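Tradano Two-Arm Garment Kit
Supplied by Nernmont for home and shared-workshop assembly

The Tradano kit provides the parts and drawings required to build a two-arm machine for handling clothing on a bed, table or similar flat surface. It is intended for private builders and for members of shared workshops. No welding is required.

Each kit contains:
2 jointed arms
2 grippers
4 mounting brackets
3 cable sets
Printed assembly guide

Builders are advised to begin with a short-sleeved T-shirt laid flat, with the neckline away from the machine. A dark garment on plain white bedding gives a clear outline.
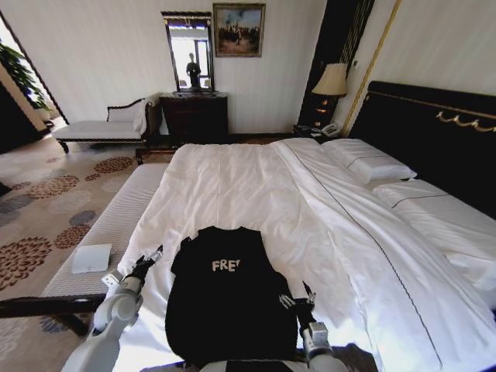 Nogueira writes that the brackets went together in one evening at the Trurnska workshop, but that the cables took far longer, and asks that the guide show the left and right routes on separate pages. The request has been accepted and the revised guide will be issued in May.

Both arms should be set to the same height before any garment is attempted. The grippers should approach from either side of the garment, and speed should be kept at the lowest setting until the builder is satisfied with the reach. Soft surfaces give way under pressure, and the height setting should be checked again whenever the machine is moved.

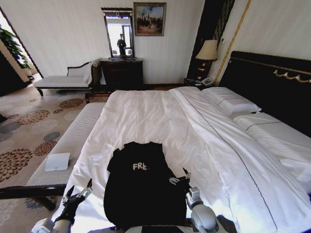
Left and right arms at a T-shirt on a bed.

Replacement cable sets may be ordered singly. The arm joints should be inspected after every 1000 cycles. Orders from shared workshops should state the name of the member responsible for assembly.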